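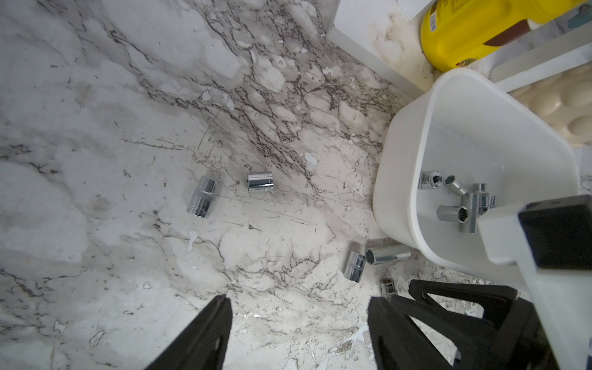
Our gripper comparison has been running long enough now that the same questions keep landing in the inbox, and it seemed kinder to everybody to put the answers in one place. The short version, for anyone new: we are trying out two pairs of fingers, two wrist cameras and two controllers on one small arm, and the job we give them is picking up sockets from a socket set and putting them in a bin. It sounds dull and I promise you it isn't. A chrome socket on a marble-patterned top, one lying on its side and the next standing upright beside it, will find out the weak points of a gripper faster than anything else we have put in front of it. Peadar McGrath looks after the arm and Driss Belhaj looks after the cameras and the software, and between us we have tried to answer properly, which means some of these are longer than you may have bargained for!

Which fingers are you comparing?

The Lepik pair and the Naltari pair. The Lepik fingers are the black ones with the triangular openings cut through, and they are meant to give a little and wrap themselves round whatever they are holding. The Naltari fingers are plain flat jaws with a rubber face, stiff as a door, and I have a soft spot for them even though they lose points on anything round. Both sets go on to the same mount with the same screws, and a swap takes us a few minutes if the hex key is where it ought to be.

Why sockets? Wouldn't blocks or cubes be easier?

They would, and we used blocks at the start, and every combination did well enough on them that we learnt next to nothing. Sockets are small, smooth, heavy for their size and very willing to roll. They also come in several lengths, so a grip height that suits a deep one is hopeless for a short one. And you can buy them anywhere, which matters if you want to repeat what we did at home or at work.

What counts as a successful pick?

The socket has to leave the surface, travel to the bin and be let go inside it. If it lands on the rim and drops in, we count it. If it lands on the rim and drops out, we don't, and there is usually a bit of a groan. Nudging a socket about before gripping it is allowed so long as the arm gets there within 14 seconds. Peadar would like that limit shorter and Driss would like it longer, so it has stayed where it is.

How many picks have you logged?

The first round was 2000 attempts, shared evenly between the two pairs of fingers, and the plan for the second round is 4000. Of the first lot, 356 were failures of one kind or another. Please don't read too much into that figure on its own. A good share of them came from one afternoon when the gripper was closing short of its full travel and we hadn't spotted it, and we decided to leave them in and put a note beside them in the log.

Do standing sockets and lying sockets behave differently?

Very much so, and if you only take one thing from this page I'd like it to be this. A standing socket wants the fingers to come straight down and low, and if they close unevenly it topples, often into its neighbour. A lying socket can be gripped across the barrel quite happily, but it must be gripped near the middle, or it swings round and points at the floor all the way to the bin. The Lepik fingers are better on the lying ones. The Naltari jaws are better on the standing ones, provided the wrist is square to the table. We did hope one pair would be best at both (it would have made a much shorter page).

Doesn't the shine upset the camera?

It does, rather. Polished chrome reflects whatever is near it, including the fingers, and the software can take a bright streak along the barrel for an edge. The Duvico camera has the sharper picture of the two but was more easily fooled. The Javport camera gives a softer picture and, a little to our surprise, made fewer silly mistakes. Driss has since turned the Duvico's exposure right down, and that has helped a good deal. Softer lighting would help too, and we will get to that when we can agree on where the lamp should go.

Can it take sockets back out of a white container as well?

Sometimes. Emptying is harder than filling, as anybody who has tried it will tell you. Against plain white the outlines are easier in one way, as there are no dark veins to confuse matters, but the pale walls show up in the chrome and the sockets tend to finish close together. Have a look at the little group standing side by side below, one of them with its square drive opening facing up. There isn't much room between them for a finger, and our habit now is to have the arm start with something lying further out, where it can get both fingers down, and leave a huddle like that for later. 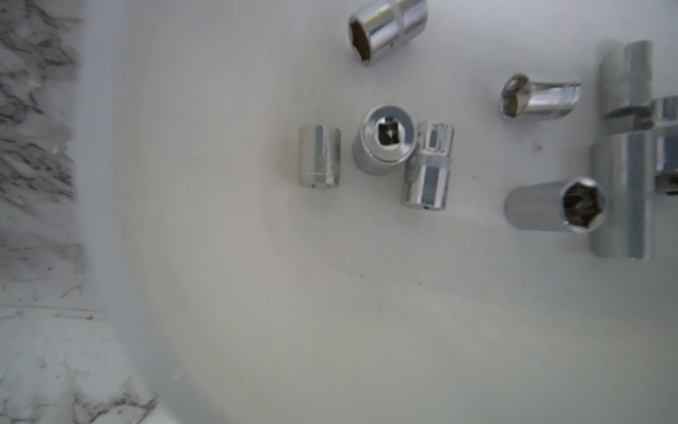
Can the camera tell one size of socket from another?

Not reliably, and we don't ask it to. It can tell long from short, and most of the time it can tell which end is which when the hexagonal opening is turned towards it. Reading the markings is beyond either camera at the distance we work from. If you need sorting by size, I would weigh them after the pick and save yourself the bother.

Which controller should I buy?

We are asked this more than anything else and I'm sorry to be a bit woolly about it. The two we have are close. One is quicker to set up, the other is calmer when the gripper touches something it wasn't expecting, and I prefer the calm one because I am usually the person standing next to it. If you are working with hard little metal things, look for one that lets you limit closing force in small steps, and try it with your own parts before paying for it.

Does a worn work surface affect the results?

A little. Scratches and chips give a rolling socket somewhere to stop, so a worn top can be more forgiving than a new one. We use the same top throughout and would suggest you do likewise, or at any rate write down when you change it.

Will you share the logs?

Yes, gladly. The first round was put up on January 16, 2018, and the second will follow in June if the fingers hold out. Write to Driss for the files and to Peadar for the mount drawings, and do tell us which fingers you are using, as we would love to hear about other sorts.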